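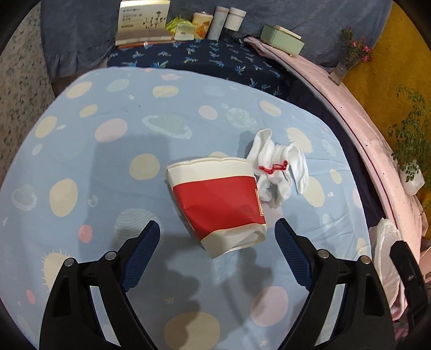
4 min read

Tidal Relay, second installation: notes on the signal path

The second version of Tidal Relay opens at the Voltildale pump hall in December. The work takes water level readings from the estuary at Nemden and uses them to drive 43 organ pipes hung from the crane rails. Readers who saw the first version will know the idea. The technical side has changed a good deal, and several people have written in to ask how it is put together.

The starting point is a pressure sensor fixed to the old slipway at Nemden. It sits in a slotted tube that damps out wave action, so that what reaches the hall is the slow movement of the tide and very little of the chop on top of it. Úna Madigan built the tube from drainage pipe after the first one filled with silt. The sensor is read once a second and the values are averaged over a minute before anything is sent.

From the slipway the readings go by radio to a receiver in the harbour office, and from there over an ordinary broadband line to the hall. In the first version we sent audio straight down the line, which gave dropouts whenever the harbour office was busy. We now send only numbers. Each message holds a level, a rate of change and a time stamp. If a message is lost, the control unit in the hall carries on along the last known slope until the next one arrives, and a listener should hear no break.

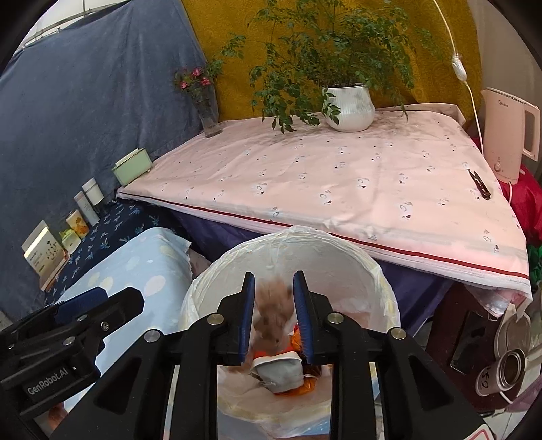 The control unit, which we call Kariuki, is a rack of valve drivers with a small computer in front of it. Arben Krasniqi wrote the software. It keeps a table of 2000 steps between the lowest and highest recorded water, and every step is tied to a set of pipes and a wind pressure. Low water opens the longest pipes at the north end. As the level rises, the sound moves south along the hall and up in pitch. The turn of the tide is marked by a single stopped pipe, which speaks at slack water and stays silent at all other times.

Wind comes from two blowers in the former switch room. They are louder than we would like. Urmas Šimkus has lined the duct with felt and added a bend, and the noise at the hall door is now lower than the quietest pipe. It can still be heard from the gallery stairs. A third blower was tried and taken out again, as it upset the pressure regulator each time it cut in.

The visual part of the work is a projection on the east wall. It shows the readings as a plain line, drawn from left to right over one full tidal cycle, with the previous cycle left faintly behind it. There is no live camera at Nemden this time. Britt-Marie Amundsen argued that the picture of the estuary drew people's attention away from the pipes, and after a trial evening with the camera feed switched off we agreed with her.

A short word on Morse, as it was a popular feature of the first version. The key at the visitors' desk has been kept and now works in both directions. A message tapped in the hall is sent to a lamp on the slipway. Anyone at Nemden can reply with the push button under the lamp, and the reply is sounded on the smallest pipe. Messages are limited to 190 characters. They are logged with their time of sending but are not checked or edited.

The log from the first version has been printed as a booklet. It runs to 1413 messages, most of them names and greetings, with one long exchange about the price of diesel. Dragica Vukčević set the type and chose the paper. Copies are held at the desk and at the Flenidham reading room.

Some points remain open. The radio link is weak at spring tides, when the aerial mast stands in water, and a taller mast will need permission from the harbour office. The longest pipe is slow to speak in cold weather – the fix may be a small heater on its foot, or a change to the valve timing. Tuning will be checked each morning before the doors open at ten, and visitors who arrive early may hear pipes sounding out of order.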